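4.2 Sorting habits in shared kitchens

We had expected the households in Grilside to be the careful ones, and in many ways they were, but it was the families in Sandano who talked to us longest and most fondly about what goes where. Of the 234 households that kept a diary for us through April, 62 wrote about sorting as something learned from a parent or grandparent — often with a story attached, and we were glad to have every one of them. 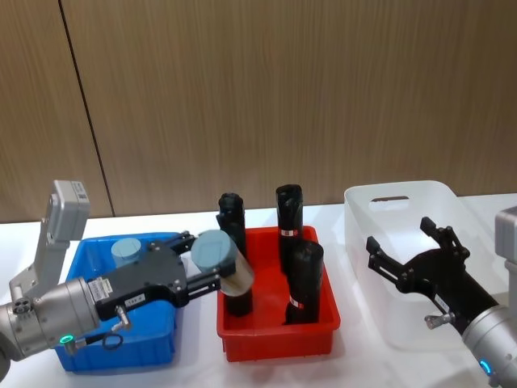 Figure 7. Color as a cue in sorting: blue, red and clear bins side by side.

Color came up again and again in these diaries. People who had moved from Gaete, where the town hands out its own containers, told us they still reached for the old color long after the move, and felt a little foolish about it. We don't think they should. A habit like that takes years to build, and the two towns have never agreed on a scheme.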